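Flikine Head-Cam Kit: teach a robot by doing the job yourself

Posted by Diarmuid Quinlan
Friday, March 14, 2025

I've been putting together kits for showing robots how to do things for a good while now, and the Flikine is the one I keep reaching for. It's a head-worn camera, a battery pack and a small recorder that clips on your belt. You put it on, you do the chore with your own two hands, and the software turns what your hands did into demonstrations a two-arm robot can learn from. No joysticks, no leader arms to haul around (I still love my leader arms, more on those in a minute).

The whole kit weighs 321 grams with the strap, and 148 of those sit on your forehead. I can wear it through a morning without getting cranky. The strap comes in one size, and there's a spare pad in the box for people who run warm.

What do I record with it? Boring stuff, mostly! Opening boxes, sliding boxes, picking up boxes and turning them around. Lids are my favorite because both hands have to agree on something, and a policy that has only seen one-handed grabs falls apart the second you ask it to hold one side and work the other. I like a plain box with hardly any printing on it, so the model has to find the edges and can't just hunt for a big picture on the lid.

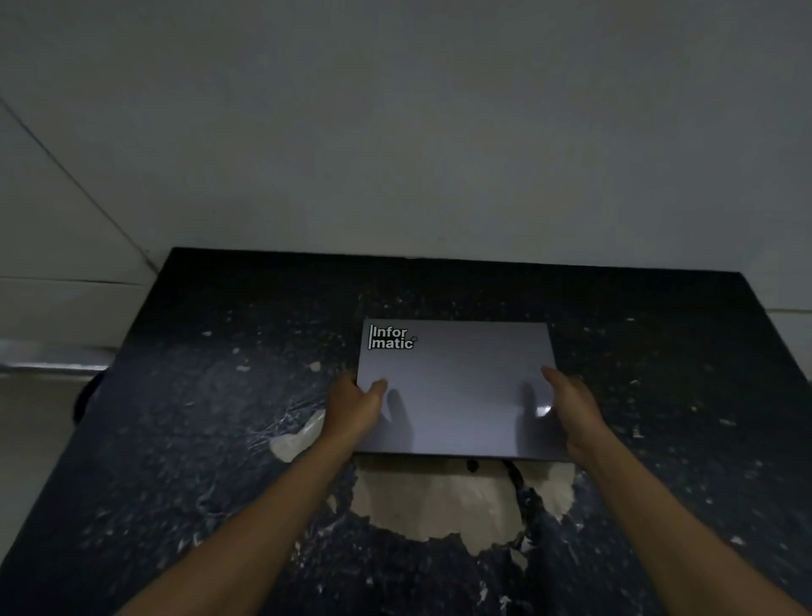
Both hands on the box, left at the near edge and right with the fingers spread.

I'm also a big fan of ugly work surfaces. If every demonstration happens on the same clean white table, the robot learns the table. Peeling, speckled, patchy, I'll take it all, and I try to change surfaces a few times in a session. Watch out for shiny lids though. A little glare is fine and probably good for the model, but if a bright spot lands right on your fingertips the hand tracking gets jumpy, so turn your body a bit or dim the lamp.

A few habits that have paid off for me:

Keep your sleeves up past the wrist. Look at what you're doing, and keep looking until you've let go. Go slower than feels natural, about the speed you'd use to show a kid. Start each take with your hands out of view and finish the same way, and the recorder will split the takes for you.

How many takes do you need? For one box and one motion I got a usable policy at 100. For a mixed pile of boxes I went up to 1,000, spread over a couple of weeks, and I'd do it again.

Now, the remote control side. The Flikine base station also talks to the Roltier leader arms, so you can record by hand first and then drive the real robot for the fiddly parts, like that last bit of a tight lid. Both kinds of takes land in the same folder with the same clock. I usually do the bulk by hand and save the arms for corrections. If you already run Pomare grippers, you'll want the adapter file, which you can load from the settings menu.

In the box: head camera, strap, spare pad, belt recorder, battery pack, charging cable, calibration card. The leader arms are sold separately. New kits ship in May.

Comments

Vorkarura
Does it work with glasses? I had to give up on my last head rig for that reason.

Diarmuid Quinlan
I wear glasses every day and it's fine. Put the glasses on first, then the strap, and leave the side clips loose.

tapeandstring
We bought one for our shop and the take splitting is great, but it gets confused if I scratch my nose in the middle. Any way to join two takes back together?

Diarmuid Quinlan
Yep, select both in the take list and hit Merge. They have to be next to each other in time.

marlo_b
Would love a smaller strap for people with tiny heads. Otherwise very happy with it, and the calibration took me less time than making coffee.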